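Block stacking, again
Mirkix collection notes, 11 December 2024

I have been asked to put up a gallery for the stacking task, so here it is. I'd like to say at the start that I remain unconvinced. The plan is to gather 99 good examples of an arm building a tower of coloured cubes inside a black square, feed them to the Granell model, and hope that it picks up something about stacking in general. My worry is that it will pick up something about this table. 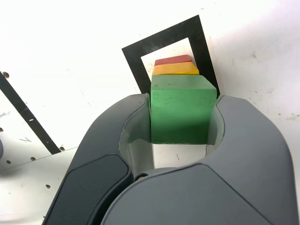 Colour is the first thing I would argue about. If the same three turn up in every run, the model may well tie the order of the tower to paint and learn very little about height or balance. I asked for mixed orders in August and was told it would be looked at.

Close views from the wrist are meant to help with the last bit of the approach. They probably do. They also hide a good deal behind the fingers, and we have never tested the model with that view switched off.
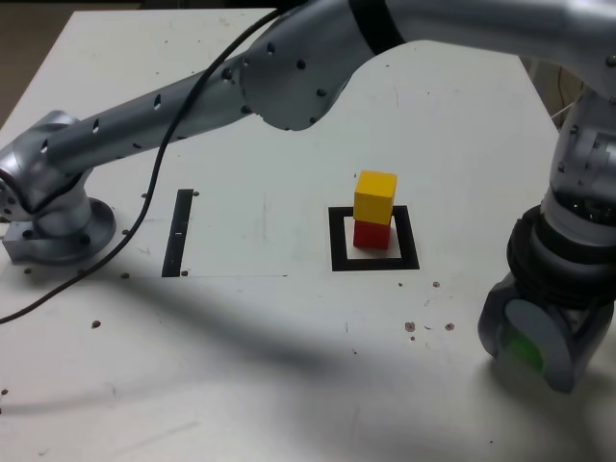
Yellow on red, inside the square. Desatia wanted a fixed target so that runs could be compared, and I can see the sense in it for scoring. For learning, I would move the square every few runs, or take it away. We tried 27 runs on a bare patch of the other bench and the old model placed two towers properly – the rest ended up wherever it thought the square ought to be.

Scoring is still done by hand. A run counts if the tower stands when the arm has let go and backed off, which sounds clear until you watch a cube settle at an angle and have to decide whether that is a tower.

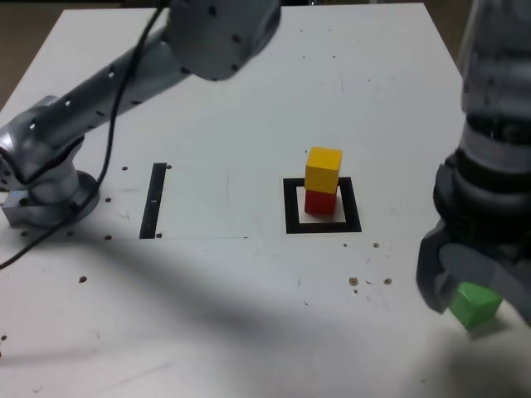

Yiran Lu disagrees with most of this and says a narrow set done well is worth more than a wide one done badly, that the Ginting set had around 75 usable runs and still gave a decent starting point, and that moving the square now would mean throwing out what we have.

Fair enough on the last point. I would still like the next batch kept apart from this one, with the lamp and the square both shifted, and the failed runs saved as well.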